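Teleop demos vs. hand guiding for pick and place of tall objects

kenza_es
Moving our demos from hand guiding to remote control. Task: take a brass-colored candlestick off the wood floor and set it on the mesh table. I have 175 demos by remote, and the policy still hesitates before the grasp. Is that the data or the operator?

r_estrella
Probably the operator. People stop to judge depth through the wrist view, and the policy learns the stop. Trim any pause longer than 3 seconds and retrain before you record more.

kenza_es
Trimming is easy enough. My concern is the approach. Half my operators come in with the fingers closed and open them late, next to the base. 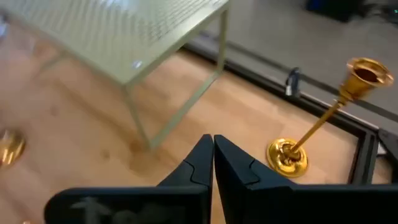 The other half open early and come down over the stem. Both work by remote. Mixed together, I suspect they average into something that does neither.

gthiele
Disagree with trimming. Some of those pauses are where the operator corrects the wrist angle. Cut them and you get a jump in the action. Pick one approach, write it down, and redo the set.

r_estrella
A jump only matters if the arm moved during the cut. Trim on joint velocity -- not on the clock -- and there is no jump.

gthiele
Fair, if your velocity signal is clean. Ours on the Skallano arm was not.

kenza_es
Going with open early for the new set. Will trim a copy of the old one on velocity and post both results.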